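Samodska, no bookings under six?

Posted in Eating Out
Sat 25 February

mags_on_the_hill
Has anyone managed to get a table at Samodska lately? I rang for the four of us and was told they only book for six or more now, and anyone smaller has to turn up and wait. We stood in the porch for 40 minutes with my mother, who is not a stander. When we did get in the food was lovely, I'll give them that. The beef cheek fell apart and the little potato cakes were gone before I'd got my coat off. But I'm not sure I'd do that wait again!

Terel_Tom
We go on a weeknight at opening time and walk straight in. Go early and you'll be grand.

mags_on_the_hill
Early doesn't work for us, my brother doesn't finish till seven.

BrendanEgan
I'm with Mags on this. I don't mind queuing for chips, but if I'm paying 97 for two with one glass of wine each I want a chair with my name on it. Mac Carthaigh up the road will take a booking for two, and their fish is better anyway. 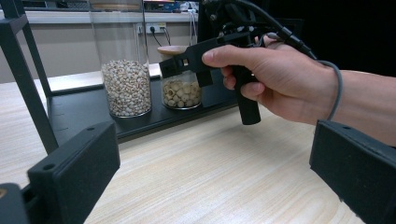
3 min read

Terel_Tom
Better fish? Did you have the hake? Mine at Mac Carthaigh was dry as a board in December, and the sauce had a skin on it. I sent it back and the second one was no different.

BrendanEgan
I had the plaice, and it was perfect. Maybe don't order hake.

soupdragon8
Can I put in a word for the Samodska soup? It's a sour rye one with egg in it and I dream about it (my husband thinks it tastes of wet bread, so there you go). They do a half portion if you ask, it isn't on the menu.

Pádraig Moriarty
I used to wait tables in Coststead, so I'll stick up for the no bookings thing. We'd have 8 covers not show on a Friday and that was the night's money gone. Small places can't carry it. Take a deposit, people say, but then they give out about the deposit.

mags_on_the_hill
I'd happily pay a deposit, Pádraig! A tenner a head and my mother gets to sit down.

Pádraig Moriarty
You would, but plenty wouldn't. Ring on the day and ask if they'll text you when a table's coming up. They did it for us and we had a drink across the road.

mags_on_the_hill
Right, I didn't know about the texting. Will try that next week and order the half soup while I'm at it.

BrendanEgan
Still say go for the plaice.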